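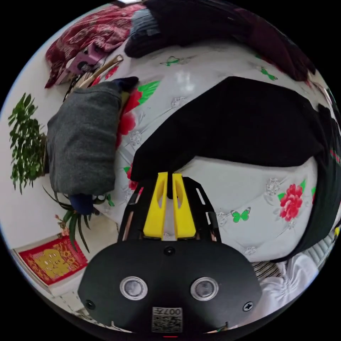
Black cloth on the bedspread with red peonies and green butterflies.

13 May 2018 - Dye notebook, black bath

Third try for the black on cotton. The first two came out as a tired brown-gray and I was not happy with them, so this time I changed the order of the steps and I write down everything.

Cotton is the plain weave from Fludton, same roll as in the last entry. Weight of the dry goods was 384 g. I scoured it with washing soda and a little neutral soap and kept it at a simmer for one hour. The water became yellow like weak tea. I poured it away and repeated for 20 minutes with clean water only. I think in the earlier tries I stopped the scouring too early.

Tannin: oak gall powder from Girura, 20 g in hot water, strained two times through the old shirt. The cloth stayed in it overnight with the lid on. In the morning it had a pale straw color, more even than before. Please stir it at least in the first hour, the folds make marks which do not leave later.

Iron: I used the small jar of ferrous sulfate, 214 ml of the stock solution added to the pot in three parts. The color turns to gray almost at once and then goes deeper. Ten minutes, out in the air, ten minutes again. I did not go longer. Iron makes the fiber weak, and the strip from the April bath (pinned on the previous page) can already be torn by hand.

After the iron I did one dip in the logwood from Tawhiri, which is new for me. It pushes the gray to a real black with a blue side. The smell is sweet and not unpleasant. Gloves are necessary - my left thumb is still purple.

Rinsing took much longer than I planned. The meter on the sink tap stood at 1,006 when I started and I forgot to read it at the end, so again we have no number for the water. I must make a note on the wall.

Rub test with white cotton: dry is good, damp leaves a gray shadow. Bistov want it for cushion covers, so damp rubbing is important for them. Maybe one more soap wash at lower heat will be enough. If not, I will try the chalk rinse.

Still to do:
Light test, half of the strip under card, south window, until end of May.
Order more gall powder, the bag is nearly finished.
Wash the big pot separately, there is iron in the seam and it will spoil the yellows.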